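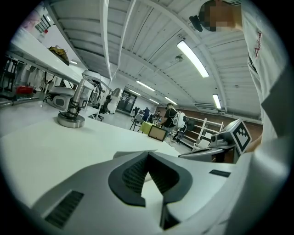
View from the gripper, pad in the center, marker cube of the other unit on the right.

Curdale notebook, June, 14:20

Topic today: how well the gripper pose agrees between the wrist view and the head view. The method is the one from the Morkmont notes. Each gripper carries a cube with markers, and we solve the cube pose in the head view, then compare it with the pose from the gripper's own tracking.

Settings: 40 episodes planned, 600 steps maximum for each. Time offset between the two streams is estimated once per episode, not per step.

First result, from 1,499 matched pairs: position agrees well when two faces of the cube are visible. With one face only, the rotation sometimes flips - I knew this from before, but I did not expect it in 9 episodes. I have marked them and they stay out of the fit for now.

Next, the table layout for the eyeglass case task: case near the front edge, lamp at the far left corner, small picture frame toward the far right.
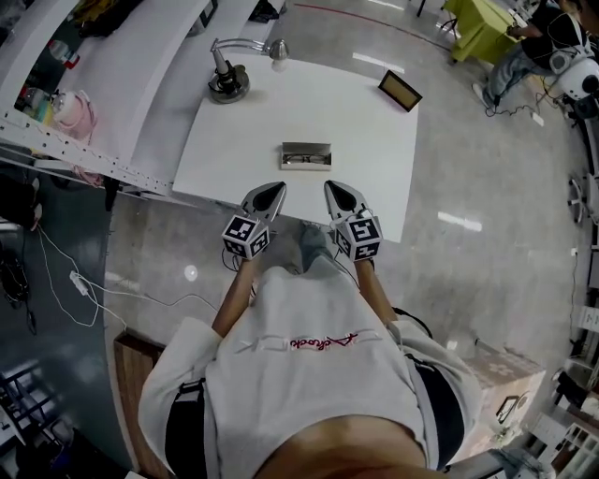 To do

- Run the Pellegrini filter again on the 9 bad episodes, with the flip check on.
- Ask Plorer if the cube can be tilted a little, so a second face is seen more often.
- Write the lamp position in the layout sheet. It is still missing.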